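Student Project Report: Drag and Velocity Loss in Small-Bore Target Bullets
Ikmont Technical College – submitted 25th June

1. Purpose
The project compared two bullet shapes, a flat-base round nose and a boat-tail, to determine how nose and base profile affect velocity retained at 560 yards. All values were calculated with the Prosgate drag tables. No live firing took place.

2. Method
Both shapes were assigned the same weight and muzzle velocity. Air density was held constant – wind was left out entirely.

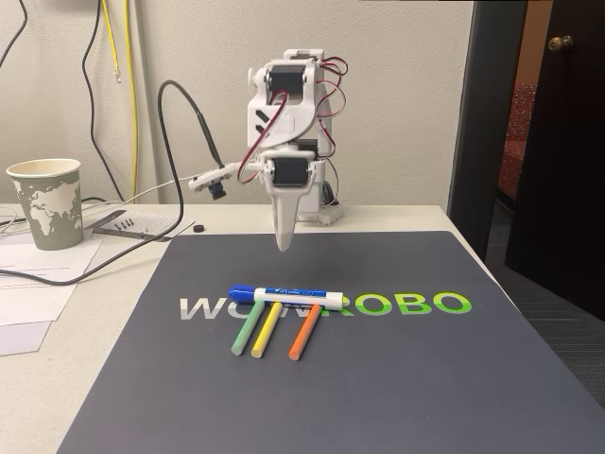
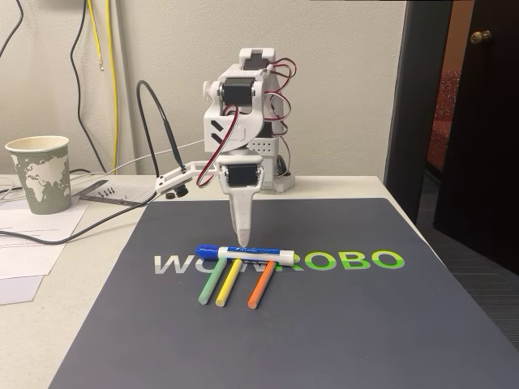 3. Results
The boat-tail kept more of its velocity at every distance. The gap was small at 97 yards and grew steadily after that.

4. Limits
The tables assume a stable bullet. Yaw shortly after the muzzle was not modeled, and results near the speed of sound should be read with care.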